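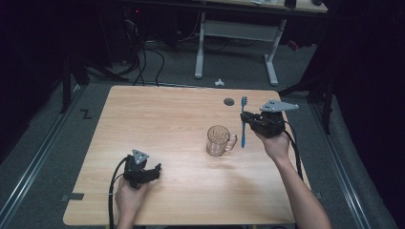 Filed under: Bench Tools

Berkon Handheld Grippers, Two-Hand Kit

2nd October
Posted by the Serkstead bench blog

I bought the Berkon two-hand kit in March to record pick-and-place demos for our arm. Price was $541 for the pair, cables included, shipped by Harner. The other quote I had was from Fankhauser, who wanted a service plan on top.

Each unit is a black hand-held body with a pair of jaws, a gray plate on top and one cable out the back. I run the cable along the outside of the forearm on the right. It still drags a little when I turn the wrist inward.

My usual test is a toothbrush and a clear mug. A thin handle is a fair check of jaw alignment: pinched near the middle, the brush stays upright if the pads meet evenly and tips if they don't. Out of 70 pickups in one sitting I dropped 3, all with the left unit. The mug is harder. Its faceted wall gives the pads little flat area to bear on, and I had better results going for the rim.

Weight is fine for sessions of roughly half an hour. After that I feel it in the thumb.

The pads are the weak point. They are a black felt-like material on the inner face of each jaw block, and they don't wear at the same rate. One of mine is lifting along the top edge and picks up pale dust, and its partner is only slightly frayed.

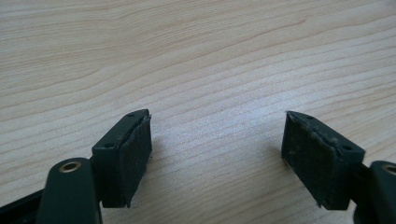
Replacing the pads

Berkon sells them in packs of 10. Peel the old one from the back corner, clean the block with alcohol and let it dry before pressing the new one on. Trim any overhang with a sharp blade. Recheck the closed position afterward, as a fresh pad is thicker and shifts the zero.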